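直売市・朝市で買ったものを傷ませないメモ(随時追記)

朝市の常連になって長いので、台所まわりでよく聞かれることをまとめて置いときます。急いで書いてるので順番ばらばら。誤字は見逃して。

持ち物、帰ってからの下処理、保存。だいたいこの順。 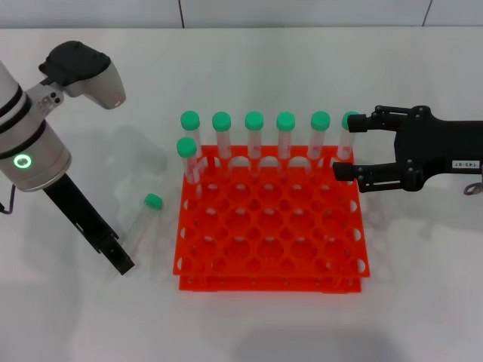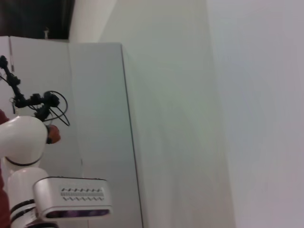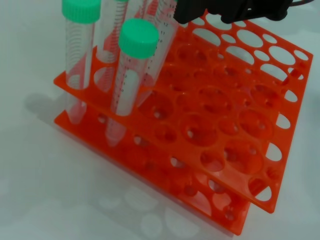 まず持ち物。保冷バッグは大小2つ。大に魚と肉、小にチーズや豆腐。保冷剤は底じゃなく上に置く。冷気は下に落ちるから。うちのはBisierの平たいやつ、容量16リットル。前はもっと大きいの使ってたけど、隙間が多いとすぐぬるくなる。余ったら新聞紙を丸めて詰める。

あと小銭。千円札多め。それと輪ゴム、ポリ袋、古いタオル1枚。タオルは瓶物を買ったとき巻く用。ジャムとオリーブ漬けの瓶がぶつかって割れたことあり。車のシートがオリーブ油まみれ。あれは泣いた。

回る順番。重いもの、常温のもの→葉物→チーズ、惣菜→最後に魚。魚から買うと途中で立ち話してる間に傷む。ただし人気の魚屋は早く売り切れるので、先にお金だけ払って取り置きを頼む。たいてい氷の上で待っててくれる。

■魚

帰ったら即。荷物の片付けより先。丸のままなら内臓とエラを出す、血合いを歯ブラシでこする、水でさっと流す、キッチンペーパーで腹の中まで拭く。水につけっぱなしはだめ。

拭いたら新しいペーパーで包んでラップ、チルドへ。翌日ペーパー交換。これで臭いがだいぶ違う。切り身は軽く塩を振って20分、出てきた水を拭いてから包む。塩焼きにするつもりならこのまま焼いてよし。

ウロコが飛び散る件。流しに大きいポリ袋を広げてその中でやる。ペットボトルのふたでこするとわりと飛ばない。大根の切れ端でも取れます、ただしアジくらいまで。鯛は無理。

貝。あさりは塩水、水1リットルに塩大さじ2。バットに平らに、重ねない。新聞紙かけて暗くする。砂抜きのあと、ざるに上げて少し置いとくと塩水を吐くので汁がしょっぱくならない。口が開かないのは捨てる。もったいなくても捨てる。

魚の臭いがついたまな板は、先に水。いきなりお湯をかけるとタンパクが固まって臭いが残る。水→洗剤→お湯の順で。手の臭いはステンレスのおたまをこするといいと言うけど、うちはレモンの皮派。

■葉物・野菜

朝どりのほうれん草は土つきのまま湿らせた新聞紙で包み、立てて冷蔵。寝かせると起き上がろうとして弱る、らしい。牛乳パックを切ったのに立てると倒れない。

大根とかぶは葉をすぐ落とす。葉は捨てない。刻んでごま油で炒めて醤油とかつお節。ご飯がなくなる。

トマトは青いところがあれば常温、ヘタを下に。赤くなってから冷蔵。きのこは洗わない。石づきを取ってほぐして冷凍、使うときは凍ったまま鍋へ。冷凍したほうが味が出る気がします。

しなびたレタスは50度くらいのお湯に2分。熱湯と水を半々でだいたいそのくらい。復活する。しなかったらスープにして下さい。

ハーブは一束が多すぎる問題。パセリは刻んで冷凍、袋の上からもめばパラパラになる。バジルは冷蔵すると黒くなるのでコップの水にさして台所に置く。使いきれない分はオイルと一緒にミキサー、製氷皿で冷凍。ニンニクは後から入れる派です。

■チーズ、オリーブ、惣菜

チーズをラップでぴっちり包むのはあまりよくない。汗をかく。ワックスペーパーかクッキングシートで包んで、それからゆるく袋へ。カビの生えたハードチーズは大きめに切り落とせば食べられるけど、やわらかいのは丸ごとあきらめる。

Vachonという店で買う山羊のやつはうちだと1週間が限度。食べる30分前に出しとく。冷たいままだと味がしない。

オリーブは漬け汁ごともらう。頼めば足してくれます。汁から頭が出たところから傷むので小さい瓶に移し替えていく。残った汁はドレッシングに。じゃがいもを和えてもうまい。

量り売りの惣菜、つい買いすぎ。100グラムってどのくらいか最初わからなくて「いつもの人はどのくらいですか」と聞いてた。今も聞く。その日に食べる分だけ。コロッケはトースターで、アルミをくしゃくしゃにした上に載せる。油が落ちてカリッとする。レンジだけだとべちゃ。

■パン

丸いパンは買った日にスライスして冷凍。1枚ずつラップ、まとめて袋。凍ったまま霧吹きして焼く。翌日に固くなったバゲットは水をさっとくぐらせて200度で5分。びしょびしょにしすぎない事。

もう無理なくらい固いのはおろし金でパン粉。スープに沈めてもいい。

■卵

とがったほうを下。洗わずに冷蔵庫の奥。ドアポケットは揺れるし温度も上がるのでうちはやめた。新しすぎる卵はゆでると殻がむけないです。ゆで卵用は1週間よけといて。どうしても今日ゆでたいなら、丸いほうに画びょうで穴をひとつ。

■容器とラベル

マスキングテープに中身と日付。冷凍すると何でも同じ茶色の塊になる。書かないと絶対わからない。鶏のレバーだと思って解凍したらあんこだったことがある。

テープは凍った容器に貼ろうとするとはがれるので、入れる前に貼る。ペンは油性。Gamusの容器はふたが別売りなのが助かる。ふただけ割れるんですよね。

瓶の煮沸は水から。お湯にいきなり入れると割れる。ふたは長く煮るとパッキンがだめになるので最後にさっと。ラベルのベタベタはサラダ油を塗って置いてから、古いカードでこそげる。

■包丁

魚をやる前に研ぐ。トマトの皮で引っかかったら研ぎどき。砥石は中砥ひとつで充分。Prokoの簡易シャープナーも持ってるけど、あれは急ぐ時だけ。茶碗の裏でも一瞬は切れるようになる。その場しのぎです。

研いだあと新聞紙を切ってみる。それから洗う。金気が残るのでくず野菜を一回切ってから使う。

■よく聞かれるやつ

値切っていいか。うちはやらない。そのかわり終わりぎわに行くと勝手におまけがつく。16時前くらいがねらい目だけど葉物は残ってない。

試食だけして帰っていいか。いいと思う。次に買えば。

袋は持っていったほうがいいか。持ってって。卵のパックも洗って返すと喜ばれる店が多いです、一応聞いてから。

冬は保冷剤いらないのでは。外はいらない。車の暖房でやられるので、1月でも魚の分は入れてます。

追記:あさりの塩の量、前に小さじと書いてました。大さじです。すみません。

追記2:干物のやり方も聞かれてるので近いうちに。ネットは99円のでいけます。あじを開くところで毎回骨に身が残りすぎるので、もうちょっと練習してから書きます。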